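Speaker notes: Writing the greeting inside the card
Talk for the Prendon Library evening series
Running time 40 minutes, questions after

Before starting

Handouts on the chairs, one each. Spare pens at the front. Put the first slide up early, the one with only the title, so people know they are in the right room.

Slide 1. Title

Welcome. Toilets are through the door on the left. Say the length of the talk and that questions come at the end, but anyone who can't hear should put a hand up straight away.

Say what the talk covers: the words people write to each other on birthdays, at festivals, for weddings, new babies, retirements and bereavements. Cards, text messages, and the short notes that go with a present. It does not cover speeches. There is a separate talk on those in May.

Slide 2. Why people get stuck

Most of us can talk to a friend for an hour and then sit with a blank card for ten minutes. The card feels like it has to be good. It will be kept, or at least stood on a shelf where other people read it.

I worked for years behind the counter of a card shop in Wisport. People would buy the card and ask to borrow a pen, and then stand there. The commonest question was "What do people usually put?" So this talk is mostly an answer to that.

Pause here. Ask who has a card at home that they have bought and not written. Usually plenty of hands.

Slide 3. The plain three-part message

Go slowly on this one, people write it down.

First, say what the occasion is. Happy birthday. Happy Diwali. Congratulations on the new house.

Second, say one thing that belongs to this person. It can be very small. "I hope the garden is behaving." "I still use the recipe you gave me."

Third, look ahead. "See you at Easter." "I'll ring at the weekend."

Read out the sample from the handout:

"Happy birthday. I walked past the old bakery last week and thought of you and your cheese scones. Hope you get a proper day off. See you in the summer."

Point out that it is four sentences and took no cleverness at all. Read it again at normal speed so they hear how short it is.

Slide 4. Printed verses

Some cards come with a verse already inside. People ask if they still need to write something. My view is yes, one line under the verse. If the verse is long, underline a bit of it and write "this bit especially". I have had cards like that and liked them.

Don't cross the verse out. I have seen it done and it looks as if there has been an argument.

Slide 5. Festivals you don't keep yourself

This gets the most questions, so leave time for it.

If a neighbour or someone at work keeps Eid, Diwali, Holi, Hanukkah, Christmas or Lunar New Year and you don't, a short greeting is nearly always welcome. Check the spelling and check the date. Dates for several of these move from year to year, and Eid can depend on the sighting of the moon, so it is fine to wait until your neighbour tells you it has started.

Use the ordinary greeting. "Happy Diwali to you all" is enough. "Eid Mubarak" is enough. You don't need to explain the festival to the person who keeps it. I have read some messages, copied off websites, that set out the whole story of the festival to somebody who has known it since childhood.

Some festivals are solemn. Yom Kippur and Good Friday are not days for "Happy". "Thinking of you today" does for most of these. If you aren't sure, ask a day or two before.

Slide 6. Copied messages

Plenty of websites have long lists of wishes to copy. I am not against them. They are useful for getting going, and if English is not your first language they show you the usual wording.

Two cautions. Read the whole thing before you send it. I was once sent a birthday wish that called me the best husband in the world, and I am nobody's husband. And change at least one sentence so that it could only have come from you.

On group messages: if you send the same wish to a long list, take out anything like "my dearest friend". People compare phones.

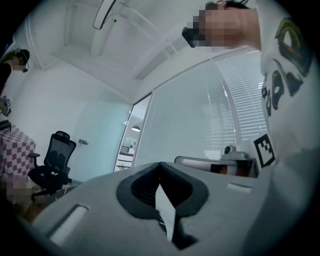
With family groups on the phone it helps to answer the person by name. Nine people typing "happy birthday" in a row runs together and the birthday person ends up sending one thank you to all of them. A private message as well, later in the day, is often the one they remember.

Time of day matters a little too. Midnight messages are a custom in some families and a nuisance in others. If the phone is likely to be by the bed, wait until 9 in the morning.

Slide 7. Sympathy

Lower the pace. There may be people in the room who have had a loss lately.

Keep it short. Say you are sorry. Use the name of the person who has died, because families often say they miss hearing it. If you have a memory, write that down, even a slight one. "He always held the gate for me" is worth having.

Phrases I would leave out: "at least", "everything happens for a reason", "I know how you feel". People mean well by them and they often land badly.

If you offer help, make it a definite thing. "I can do the school run next week" is easier to say yes to than "let me know if you need anything".

A late sympathy card is fine. Most arrive in the first fortnight and then the post stops. I have sent them three months on and been thanked.

Drink of water here.

Slide 8. Weddings and new babies

For weddings, write to both people even if you only know one of them. Check how they spell their names. The message can be plain: "Wishing you both a very happy life together. Thank you for asking us to share the day."

Leave out jokes about past partners and jokes about how long it took. The card may be read out.

For a new baby, welcome the baby and say something kind to the parents. Don't give advice. They will have had a great deal of it. If there is an older child, put their name in as well, or send a small separate card.

Slide 9. Leaving cards at work

The big card in the brown envelope. Everyone writes "Good luck, we'll miss you" and the last few people have to squeeze round the edges.

If you didn't know the person well, "All the best in the new job" and your full name is quite enough. Full name matters. They will read it in a year's time and not know which Chris it was.

If you did know them well, write on your own card and hand it over privately.

Slide 10. Practical matters

Ballpoint on shiny card smudges. Let it dry open, or use a fine felt pen and wait.

Put the date inside, small, in the top corner. People who keep cards are glad of it later.

Draft on scrap paper first if you are nervous. Copy it out when you like it. If you go wrong on the card, turn the mistake into a word if you can, otherwise cross it out once, neatly, and carry on.

Keep a few blank cards in a drawer and a book of stamps with them. I keep mine in an old Daritov biscuit tin with the address book.

Slide 11. Exercise

Ask everyone to turn the handout over. There is a blank space on the back. They are to think of one person they owe a card or a message, and write the three parts for that person. Give them three minutes. Don't walk about looking over shoulders.

When time is up, ask if anyone wants to read theirs. If no one does, read mine, which is the one to my aunt in Aryee about the plum jam. Don't press people.

If running late, skip the reading out and go straight to the last slide.

Slide 12. Questions

Likely ones, with short answers:

Should I sign for the dog? If the dog is known to the person, yes.

Is a text enough for a birthday? For most people now, yes. For anyone who sends you a card by post, send one back.

How do I sign off? "Love from" for family and close friends, "With best wishes" for everybody else. "Regards" is for letters to the council.

What if I have forgotten completely? Send it late and say happy belated birthday once. Don't write a page of apology.

Thank the library for the room. Remind people to take their handouts with them and leave the pens.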